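Bench notebook, June
Fisley room, worktop cleaning and refinishing

Started at 9.20 with the kettle on and the radio low. Kirstin Moncrieff had left me a lovely long list of things to try on the white surfaces, so today was all stains, and I enjoyed it far more than I expected to!

Tea and coffee marks first. Plain warm water and a cotton cloth, 20 light strokes, then stop and look with the lamp held low from the side. The low lamp is a brilliant trick (Kirstin's, from her Shearer days) and I want it written on the wall. Straight overhead light hides half of what's left, especially on anything with a bit of sheen.

Next the Paltton paste, a pea-sized dab on a damp cloth. It smells of oranges and spreads beautifully. Keep the circles small and don't lean on it, or the finish goes shinier in one patch and you'll be chasing that patch all afternoon. I did precisely this on offcut 6. Sorry, offcut 6.

Brown smudges on white are still my favourite problem. They sit in a little cluster, they look like nothing, and then they're all you can see from the door. Tea, rust, varnish and old glue can all end up nearly the same colour, so I'm noting the mark before choosing the cleaner.
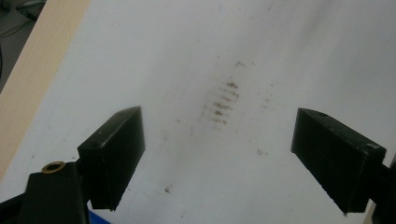

Order to try for brown marks

Dry cloth first, one wipe. If anything comes off on the cloth, keep the cloth and label it.

Warm water with a drop of Sirnar soap, left on for 50 seconds. Blot, don't rub.

Paltton paste, small circles, rinse twice.

If it's still there, leave it overnight and talk to Kirstin before going near anything stronger.

Other bits

Tin 657 is nearly finished and the lid has gone stiff. New one is on the shelf by the sink, please use up the old one first.

Need more cotton cloths, the blue ones shed fluff everywhere.

Want to repeat the soap test with cooler water and compare the two side by side under the low lamp. Really looking forward to that one.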